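Brotdale Woodworkers Board > Finishing

Varnish still tacky after 3 days?

tullham_tom
Hi all! Second coat went on my tabletop in August humidity (the garage was a swamp) and my thumb still sticks a little. I so want to clamp the trim on, but my wife says leave it be. Who's right?

mseixas
Your wife, sorry! I waited 19 days on mine – yes, really – and I'd do it again. Clamp pads leave dents you'll be looking at every Thanksgiving.

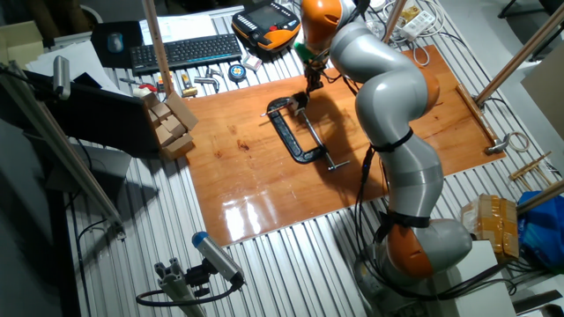
Reply 3
jesmont_jo
Oh, I have to disagree with Maiara, much as I love her tables. Nineteen days is a long time to eat off your lap! Put a fan on it, give it a week, and slip wax paper under the clamp.

mseixas
Wax paper left a cloudy patch on my bench, Jo. Cork for me, always.

tullham_tom
Thank you both, you're very kind. Fan's on, clamps are back in the drawer, and I'll try the thumb again next week.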